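3. Hardware and Collection Setup

3.1 The hand-held gripper

The collection tool was built in a shared workshop in Usdale between spring and November, by two of the authors (Chin and Purba) working evenings. It follows the general pattern of hand-held data grippers: a person holds the tool, closes the fingers by hand, and a camera fixed to the body records what the fingers do. No robot arm is present during collection. The recordings are later used to train a policy for a small tabletop arm, described in Section 4.

We set three conditions before any parts were ordered. The tool had to be repairable with what the workshop already owned, it had to be light enough for a session of 27 minutes without a rest, and the finger pads had to be replaceable in the middle of a session. The first version, which we call Rulleveck after the street where the workshop stands, met the first condition only. It weighed 705 g with the camera fitted, and both people who tested it reported soreness at the base of the thumb. The second version weighs 599 g. Most of the difference came from the handle, which was hollowed out and shortened.

Each tool carries two fingers that pivot at the body. The pads are textured because smooth pads slid along thin cotton and left the lower layer behind. Pad color was chosen for contrast with the arms, so that fingertip position can be recovered from the video without additional markers. Tools are used in pairs, one in each hand, and are operated by a single person.

3.2 Choice of task and location

Clothing was selected as the main object class. Rigid objects had already been covered in our earlier trials with the Poteo set, and the policy trained on those trials performed poorly on anything that changed shape when touched. Children's clothing was preferred over adult sizes for a practical reason: a full garment fits within the reach of both tools while the operator stays in place.

Sessions were recorded in ordinary rooms instead of at the workshop bench. Bench recordings have a uniform background and constant lamps, and a policy trained on them alone failed when moved to a home. The rooms were used with their furniture and belongings as they stood. Figure 1 gives a view from one such session, with the garment and both tools in view.
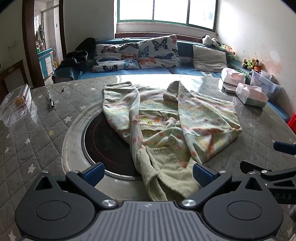
Page last modified: November, revision 3

Figure 1. Garment handling in a home setting. The fingers of the nearer tool are open, with a gap between the two blue pads. A light green child's garment lies on a quilted, star-patterned surface, one sleeve extended toward the far side and the opposite side folded over. Daylight enters through the window behind.

Several properties of this setting affect the later processing. The covering on the work surface is glossy and reflects light from the window, which raises the brightness of part of the background. Exposure was therefore locked at the start of each session and checked once more after the operator had moved into position. The garment fabric is pale and carries a small multicolored print. In our segmentation step, prints of this type were sometimes split into separate regions — the effect was reduced by smoothing the color channels before clustering, at some cost in accuracy along the hem.

Buttons and pockets were left as found on all garments. We considered removing small hard parts, as they can catch between pad and fabric, but a policy that has never met a button is of limited use in a home.

3.3 Operator instructions

Operators received one page of written instructions, prepared by Yap. A session begins with the fingers open. The operator approaches an edge or a fold, closes on the fabric, lifts, moves, and releases. Regrasping is allowed at any point and is kept in the recording. Operators were asked to move at a steady pace and to avoid touching the garment with any part of the tool other than the pads. They were not told which fold to produce.

Raju reviewed the recordings and rejected those in which the pads left the camera view during a grasp. Blurred passages were kept if the fingertip positions could still be recovered.

3.4 Known faults

The finger pivot loosens with use. A drop of thread locker delays this but makes pad changes slower, and we now retighten by hand between sessions. The cable exit on the first version was placed too close to the palm and was moved on the second. Drawings for both versions, including the unused Hartono handle, are listed in Appendix B.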